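About us

Hi, I'm Giuliana Castaño, and together with Ultan Conneely I run Cisbridge. We get living rooms ready for people: rentals between tenants, places going up for sale, and plenty of homes where somebody just wants to walk in on a Friday and find the lounge looking like a lounge again.

We started with 4 flats in the one building and a car boot full of cushions. These days we look after 96 homes, and the cushion shelf has got completely out of hand (700 covers at the last stocktake, and Ultan still wants more teal!). I'm fussy about sofas. Leather gets wiped down along the seams first, headrests are set level, then the throw pillows go on, and I'm forever changing my mind about where.

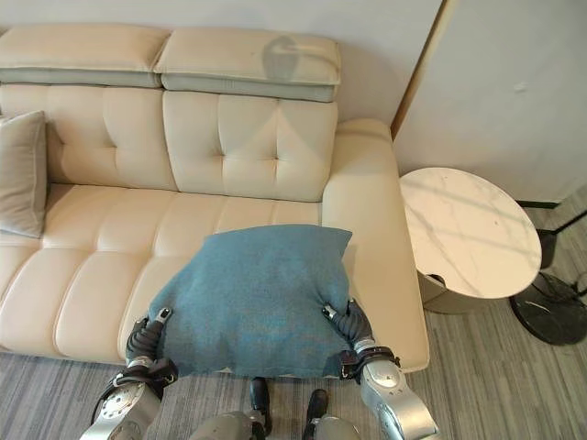
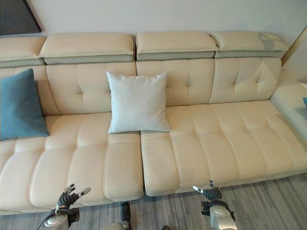
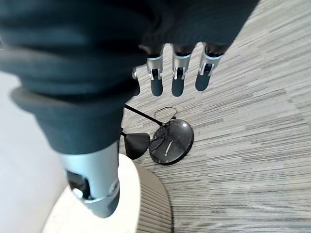
Namik, August

The teal is my favourite colour against cream leather, and I'll argue with anyone who says otherwise. A soft, fuzzy fabric takes the shine off a big pale sofa, and a plain white pillow in the middle stops it all getting too busy. Ultan does the floors and he's very particular about stripes running straight to the furniture.

If you're after the full tidy, ask for the Frota. The Camus is the lighter one, just cushions, throws and a good plump. Ring before nine in the morning and you'll get me, any later and it's probably Ultan with the vacuum going, so speak up!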